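From: Jolán Pálfi
To: cell-upkeep list
Date: August 17, 2025
Subject: Re: Camera cable on the two-arm cloth cell

Kinga Sipos wrote:

> We have taken over the second cloth cell from the Rashti bench and I am
> writing up the weekly checks for it. Two blue arms facing each other, one
> wrist camera each. The cable on one of the cameras works itself out of
> the socket after a day or so of folding and the picture drops. I have
> pushed it back in four times. Is there a routing you use that holds? And
> does anyone have the order of checks written down? Miklós says it was
> only ever in Tatiana's notebook.
>
> Kinga

Kinga,

It was in Tatiana Danko's notebook, and I copied it out in April when she moved over to Stemetti. My version is below with the changes we have made at Bultow. We run the same arms on a white table.

On the cable first. We had the same fault and it came from tying the cable too tight at the link. When the wrist turned, the plug took all the pull. We now leave a wide loop between the link and the camera and tie it only on the link side. The loop looks untidy but it stays clear of the cloth. You can see the arc on the left of the upper arm, with the grey object between the two grippers:

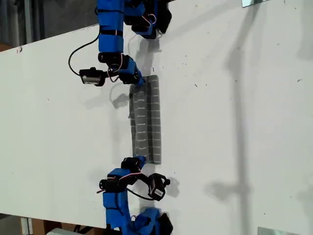
Checks, in the order we do them

1. Power off and move each arm by hand through its range. Watch the loop of camera cable the whole way. If it goes straight at any point, it is too short.

2. Look at the thin servo wires at each joint. They should have slack and should not rub on a bracket edge. Swap any wire with a flattened spot, do not tape it.

3. Check the black straps on the links. Ours loosen over time and then the link creaks.

4. Check the screws on the table brackets. If one has moved, redo the home position for that arm before anything else.

5. Power on, home both arms, and let them sit for 10 minutes. Then read the servo temperatures. Ours stop and ask for attention at 46 degrees, a limit Miklós set – ask him before you change it.

6. Grip test. Lay the cloth lengthwise between the arms and close one gripper on the end. The other arm stays short of the cloth until the first has hold of it. We use the gray cloth with white stripes, as a crooked grip is easy to spot against the lines: 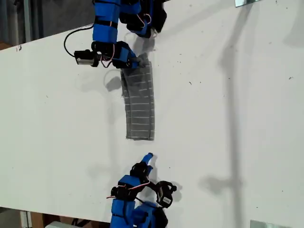

7. Repeat the grip test with the other arm. Write down any slip, even a small one.

8. Wipe the table. Specks on the white top have given us false edges in the cloth finder more than once.

How often

Steps 1 to 4 every 300 cycles, the full list every 800. The notebook had the full list daily, but we found very little that way and dropped it.

Spare camera cables come from Gastura. Order the longer of the two they stock. The short one fits on the bench and is then too tight once the arm reaches across. If your plug still backs out with a proper loop, the socket is probably worn and the camera module needs to come off. Ildikó Rácz has changed two of ours and can tell you which screws to leave alone.

I don't have anything on the gripper fingers beyond step 6. Tatiana's page for that was blank apart from a part number I could not read. If someone has a wear limit for the fingertips, please send it to the list.

Jolán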